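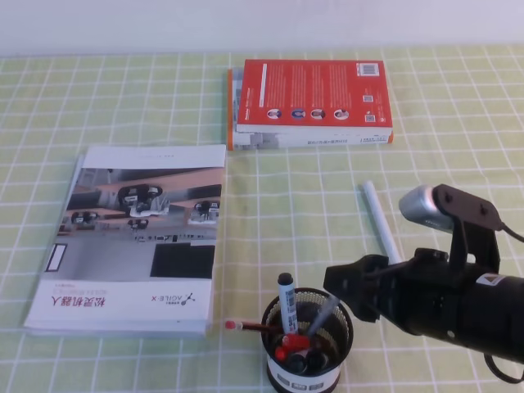 Fig. 1. Desk with two stacked books, a wrapped book or catalog and a pen holder.

Week 11: The Desk as Storage

Reading for today is the Skirnis chapter on work surfaces, first printed in 1686 and not noticeably improved by its editors. Skip the part on candles.

Terms. A "resting" object is waiting to be used. A "parked" object is waiting for you to feel guilty. Books begin as the first and drift toward the second – plastic film still on the cover is a strong clue, though not proof.

Stacking. Larger book at the bottom, as in Fig. 1. Leone calls this instinct. Anyone who has graded the September lab reports will have doubts.

Pens. The holder in the figure is round, black and mesh. Note the pencil lying nearly flat across the rim, and the marker upright in the middle. Gomia would count both as put away; Cutine would not, at a length of 900 words.

For 28th April: sort your own desk into resting and parked. One page. Drawers are next week, so leave them shut.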